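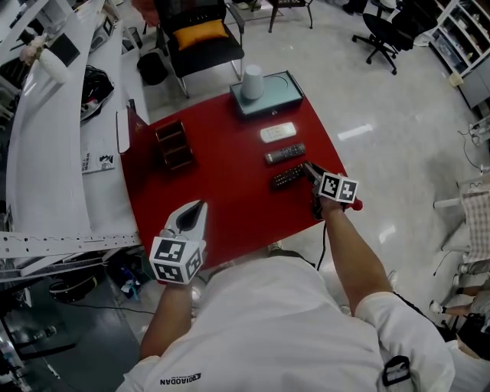 Que no empezara por la primera temporada, le escribió un usuario llamado Perska, que la primera era solo carretera y gente pelando fruta. Que fuera directa al capítulo 9 de la segunda, el de la isla, y que luego le contara.

Ella no le hizo caso. Llevaba tres meses subtitulando programas ajenos para Plellent, una plataforma pequeña que pagaba tarde, y quería ver uno desde el principio sin tener que traducirlo. El programa se llamaba Grinel. Seis desconocidos alquilaban una casa junto a un faro y la arreglaban para venderla. No había premio. Al final de cada temporada la casa se vendía y los seis se repartían el dinero, si quedaba algo.

Vio los dos primeros capítulos cenando. Perska tenía razón en lo de la fruta. En el segundo, una mujer pelaba caquis durante casi cuatro minutos mientras por detrás se oía una discusión sobre una tubería. Los subtítulos eran malos. Donde la mujer decía «ya lo haré yo», ponía «alguien lo hará». Rebobinó para asegurarse y apuntó el minuto en el reverso de un recibo.

Al día siguiente escribió en el foro que había un error en el segundo capítulo. Contestaron dos personas. Una dijo que daba igual, que se entendía. La otra era Perska.

- ¿Sabes coreano? - preguntó.

- Trabajo de eso.

- Entonces dime qué dice el viejo en el 9. En los subtítulos no pone nada.

Ella respondió que ya llegaría. Iba a uno o dos capítulos por noche, según la hora a la que entregara lo suyo. En septiembre Plellent le había encargado un concurso de cocina con un presentador que hablaba muy deprisa, y algunos días terminaba a las once y media con los ojos secos.

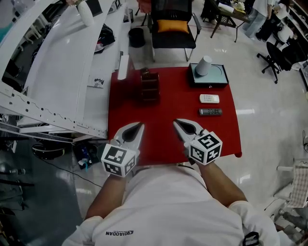 Última modificación de esta página: septiembre, 23:40

Llegó al capítulo 9 de la segunda temporada un mes más tarde. La casa de esa temporada estaba en una isla llamada Fahy, un nombre que al parecer le había puesto la productora para que no fueran turistas. Los seis habían cambiado el tejado y discutían por el color de la puerta. A mitad del capítulo aparecía un hombre mayor que había vivido allí de niño. Entraba, miraba la cocina y decía una frase. Nadie le contestaba. Luego se sentaba en el escalón y le daban un vaso de agua.

Subió el volumen y lo puso cinco veces. El hombre hablaba con un acento cerrado, del sur, y encima sonaba el viento en el micrófono. A la sexta fue a buscar los auriculares buenos.

«La ventana estaba más alta», decía. Después había otra palabra, corta, que podía ser «antes» o podía ser el nombre de alguien.

Abrió el foro. El hilo del capítulo tenía 2.073 mensajes, casi todos sobre la puerta. En la página 81 encontró a Perska preguntando por primera vez qué decía el viejo. El mensaje era de hacía cuatro años. Lo había repetido más veces, siempre con las mismas palabras, y le habían respondido con bromas o no le habían respondido.

Escribió la frase. Escribió también lo de la última palabra y que no estaba segura, que si quería podía pedirle a una compañera que lo escuchara. Borró esto último y después volvió a ponerlo.

La respuesta llegó de madrugada y la leyó al levantarse, con el café en la mano.

- Mi padre decía que era el nombre de mi tía - había escrito Perska -. Yo solo oía el viento.

Dejó el café en la mesa, volvió a ponerse los auriculares y buscó el minuto.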